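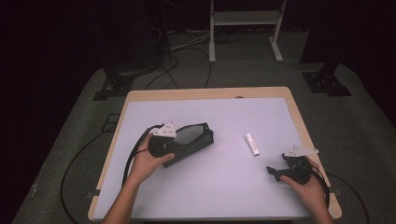

Lu
Redactora de equipo y accesorios en Lurklow

Última actualización: mayo

El taller Zornevham huele a cuero y a cera desde la escalera. Su dueño lleva veintinueve años cosiendo fundas para tiradores deportivos y me recibe con las manos manchadas de tinte y unas ganas enormes de hablar. ¡Qué gusto da escuchar a alguien así!

Empezó por pura necesidad. «Me compré una funda de nailon para mis primeras tiradas y bailaba en el cinturón como una campana», cuenta. «Desmonté una vieja de mi padre, copié el patrón en cartón y me salió torcidísima. La llevé dos temporadas, tan contento».

Hoy su modelo más pedido es la Fostgate, una funda exterior de talle medio que cose entera a mano, y cuando habla de ella se le acelera la voz. El cuero es de curtición vegetal, moldeado en húmedo sobre una réplica maciza de la pistola, y necesita siete días de secado antes de pasar por el tinte. «Hay quien me pide que lo meta en el horno para ganar tiempo. Ni hablar. El cuero se encoge como quiere y luego no hay quien lo convenza».

Le pregunto por la retención, que es lo que más dudas genera entre los lectores (me escribís muchísimo con esto). «La funda nueva tiene que apretar. Si el primer día sale suave, en un año la tienes de florero», responde. Aconseja practicar el desenfunde en casa, con el arma descargada y comprobada, sin munición en la habitación y sin prisa ninguna.

«Y el cinturón, por favor, el cinturón», añade.

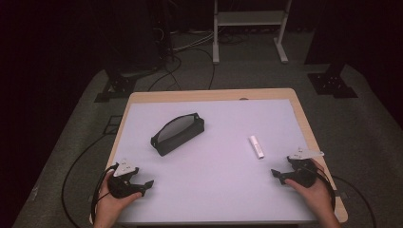 «La gente se gasta un dineral en la funda y la cuelga de un cinturón de vestir. Se dobla, la empuñadura se va hacia fuera y al rato te duele la cadera. Yo los hago de doble capa, seis milímetros en total, y al principio parecen una tabla. Dales un mes».

Con el polímero moldeado no tiene ninguna guerra. Le parece estupendo para competir bajo la lluvia y confiesa que él mismo usa una funda de plástico cuando la tirada pinta mal. Al cuero le pide otras cosas: que no haga ruido, que se adapte al costado, que se pueda recoser.

De mantenimiento, poquísimo. Un paño seco después de cada tirada y una pizca de cera incolora cuando el canto se vea áspero. Nada de aceite, que ablanda las paredes, y nunca guardar la pistola dentro durante meses, porque la humedad del cuero acaba marcando el pavonado.

Antes de irme me enseña el patrón de lo próximo, un portacargadores doble a juego con la Fostgate. Todavía le está dando vueltas al ángulo. «Lo he cortado ya tantas veces que mi mujer me esconde el cartón», dice riéndose, y vuelve al banco a por la lezna.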